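Why does grass go brown?

Grass has a hard life. It gets walked on, mown, chewed by sheep and used as a goalpost by people who have left their jumpers at home. So you can't really blame it for giving up its favourite colour now and then.

The green stuff

Grass is green because of something called chlorophyll (say it "KLOR-uh-fill"). Chlorophyll catches sunlight, and the plant uses that light to make sugar out of water and air. If you could do this, you would never have to eat Brussels sprouts again. You would also be green.

Making chlorophyll takes work. When the weather turns too cold or too dry, many grasses stop bothering. The old blades fade to the colour of straw, and a whole field can end up looking like a doormat.

Tan grass in front of a line of trees, under a blue sky:

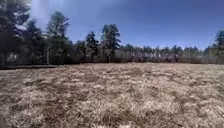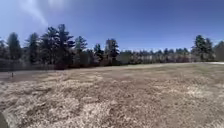 Is it dead?

The blades are. The plant may well be having a nap. Down near the soil is a small, tough part called the crown, and new blades grow from there. Scientists call this nap dormancy. Parents call it "a good reason not to mow".

There are more than 10,000 kinds of grass, and they don't all nap at the same time. Some doze off in winter, others in a hot summer.

Try it yourself

Find a brown patch and gently pull a few blades apart near the ground. If the crown is pale and firm, the plant is probably alive. If it is brown and crumbly, it probably isn't, and you may hold a short funeral.

Check the same patch again in a few weeks and look for green tips. Bring a snack. Grass is in no hurry.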